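The Tarnside Round

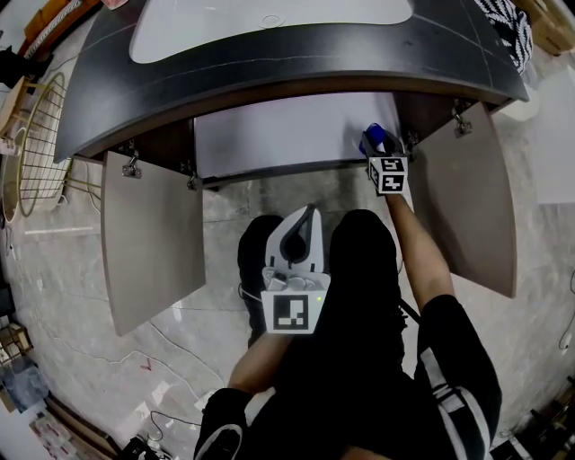 Last changed: 2023-06-11

The Flinia delegation wanted the small conference room, on the grounds that the large one faced the refinery and they did not care to be reminded what oil looked like once somebody had to do something with it.

I was there to take the minutes. Burton Petroleum had brought me along from the legal department, where I had once corrected the spelling of "hydrocarbon" in a letter to a minister and had been considered a specialist ever since.

The matter before us was the Tarnside field, a patch of cold seabed that might hold a great deal of oil. Flinia owned the seabed. Burton owned a drilling ship. A third party, the Ma Group, owned money, and had sent its chairman to watch over it. He sat at the end of the table and peeled an orange in one long strip, and we all waited for it to break.

"We propose sixty percent," said our chief negotiator.

"Of what?" said the Deputy Minister.

Our side conferred. It had been assumed, all the way over on the plane, that this would be clear.

"Of the oil," said our chief negotiator.

"Ah," said the Deputy Minister. "And of the risk?"

I wrote down "risk" and underlined it. The risk was a delicate subject. Our draft gave Flinia all of it until the first barrel came up, after which it would be shared in a spirit of friendship. Their draft gave it to us, along with the cost of a new harbor, a school roof, and 10 percent of any cod found to be upset.

Lunch was cod. I could not tell what frame of mind it had been in.

In the afternoon we moved to the question of language. The Flinians objected to "partner," which in their tongue also means the slower of two oxen. We offered "participant." They felt this suggested a footrace. By four o'clock we had settled on "the other party," and both sides shook hands on it warmly, though it left every clause in the contract open to a certain amount of doubt as to who was paying.

The chairman of the Ma Group finished his orange. The peel had held. He set it on the table in front of him, closed up again so that it looked like a whole orange, and asked his first question of the day.

"How deep is the water?"

The Deputy Minister looked at our chief negotiator. Our chief negotiator looked at me. I had the geological annex, all 1000 pages of it, under my chair, where it had been keeping my feet off the cold floor.

"It varies," I said.

He nodded as if this confirmed something he had long suspected about water.

Talks ended at six. The joint statement said they had been frank and useful and would continue in July. A television crew caught our chief negotiator on the steps and asked if the terms were too harsh for a foreign investor. He said that the terms were still being studied, that the atmosphere was excellent, and that Burton had always taken the long view of the shelf. Then he got into the wrong car, and was driven, with great courtesy, to the Deputy Minister's house, where he was given more cod.

I went back up for the annex. The room was dark except for the light from the refinery, coming around the side of the building after all. On the table sat the orange. I was hungry, and I am sorry to say I had picked it up before I remembered.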